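# Rent the grippers, skip the robot

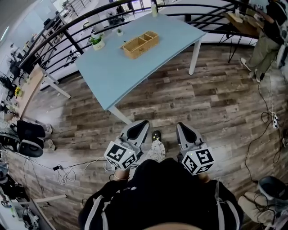
*A pair of hand-held grippers with marker cubes, at the tray table on the upper level.*

I have changed my mind about hand-held data kits, and since I argued against them in this space last July I should say so.

My old position was simple. If you want a robot to learn to put things in a tray, you should collect the examples on the robot. A person holding a gripper has a person's shoulders, a person's reach and a person's balance. The machine has none of these. I thought anyone selling the hand-held version was selling a shortcut, and that the bill would come due later, when the arm tried to copy a motion it could not make.

Then our group took the Clarnex kit on a trial rental. You get two grippers, the cubes that go on them, a charger, a case and the Serkeck software that turns a session into something you can train on. Lautaro Echeverría handled the setup and had both grippers tracking before lunch. I had set aside the whole week for that.

The first thing I noticed was how quickly people stopped thinking about the equipment. Constanza Daza had never run a robot by remote control. In her first afternoon she recorded 137 usable passes of a sorting task. On our arm, with the leader handles, a good afternoon from a trained operator gets us 40. The arm has to be homed, it faults, someone bumps the stand, and everybody waits.

The second thing was that the passes were better to look at. People working through a remote arm move in a careful, stop-and-start way, and the trained model picks up the stops. With a gripper in each hand they reach, close and let go at something near normal speed. Vega Llorente, who does our training runs, said she could tell which sessions were which from the speed plots alone.

My objection about reach did hold up, partly. Out of 805 passes we collected during the trial, over a tenth had to be thrown out since the arm could not have followed them. Most were cases where the person leaned across the table or twisted a wrist past what the joints allow. The Serkeck software flags these, but only after you upload. I would like it to beep while I am still standing there. A competing kit from Cakell does this, and it is the one feature I would move over if I could.

After a couple of days we put tape on the floor and told people to keep their feet behind it. The bad passes dropped a lot. It costs nothing and should be on page one of the manual. The manual does not mention it.

I have some smaller complaints. The grippers are front-heavy, and after an hour my forearms knew it. The cubes catch on sleeves. Tracking gets worse when one cube passes behind the other hand, so tasks where the hands cross are a poor fit. The case has foam cut for one gripper facing each way, and if you put them in wrong the lid will close anyway and press on the fingers.

Support was fine. Dardo Saavedra answered my emails the same day and once told me plainly that a thing I wanted was not coming. I prefer that to a roadmap.

The harder question is price. Clarnex wants you on a yearly plan, and the plan ties the recordings to their storage unless you pay for export. I think this is wrong. The recordings are the reason to have the kit at all. A lab that stops paying should still be able to open its own files. Oriana Salinas, who signs for our equipment, refused the yearly plan on that point and got us monthly terms with export included. Ask for the same. They did not put up much of a fight.

So my advice to a small group is to rent the hand-held kit first and put off buying a second arm. You still need one real robot to test on. We use the old Rey arm, and it now spends its time running trained models, with very little of the day going to collection. That is a better use of it.

I still would not use the kit for anything that depends on force, like pressing a connector home or wiping a surface with steady pressure. The fingers do not record how hard you squeeze. For that we go back to the leader handles and the slow afternoons.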